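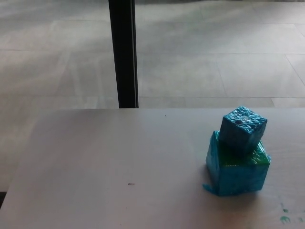
Chapter 6
What a Scholarship Offer Promises

A signing ceremony makes good theater. The player puts on a cap, the parents cry, and the school posts the news by noon. Read the papers on the table before you believe any of it.

Start with the word "commits." A spoken commitment binds neither side, and coaches know this better than families do.
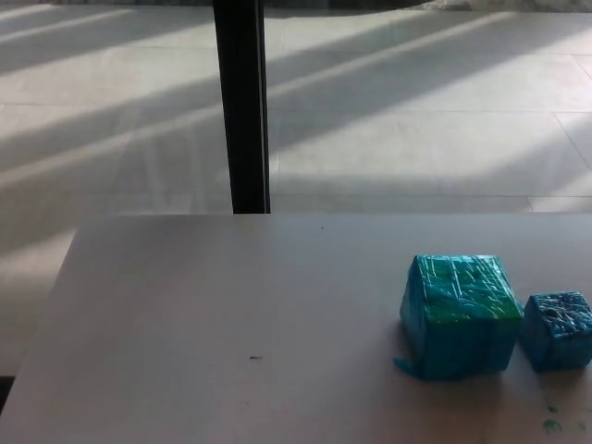
The money deserves the same doubt. Constanza Acuña, a softball pitcher, was told she had a "full ride." Her written offer covered tuition for one season, with renewal left to the coach. Housing was extra, and so was a fee of $800 for summer training.

Recruiting services are harder to trust still. Hultico claims that nearly all its clients play in college. 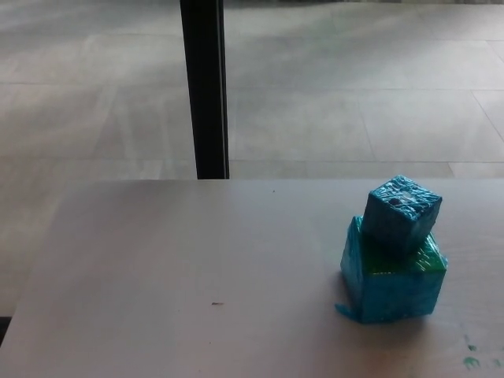

It does not say how many would have played anyway, or how many quit after 2 semesters. We return to that claim in the section on survivor counts.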